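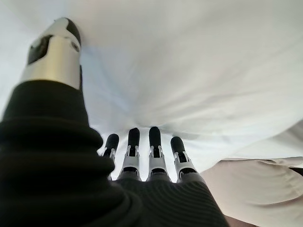 Flat white sheets fold best when you start from a corner and keep hold of it. Grip the cloth near the edge and let the rest hang before you make the first fold. A big piece of plain white fabric like this one shows every crease, so run your free hand down it while it hangs. Bring the two top corners together, then find the bottom two and match them the same way.

Lay the folded sheet on a bed and smooth it from the center out. Fold it in half again the long way. If the hems don't line up, go by the fold and leave the hems alone.

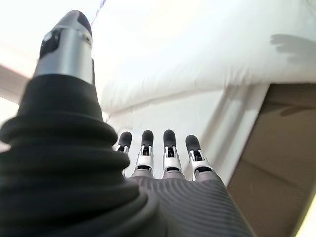
Pillowcases go in thirds lengthwise, then in half. Put one inside the other and the set stays together on the shelf. Garnet Sutherland keeps 2 sets per bed and stores the rest in September with the summer blankets.

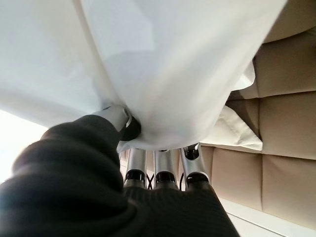 Tablecloths are better rolled on a cardboard tube. Set the tube at one short end, keep the cloth straight, and roll without pulling. Tie it with cotton tape. Colored tape can leave a mark on white cloth, so use plain.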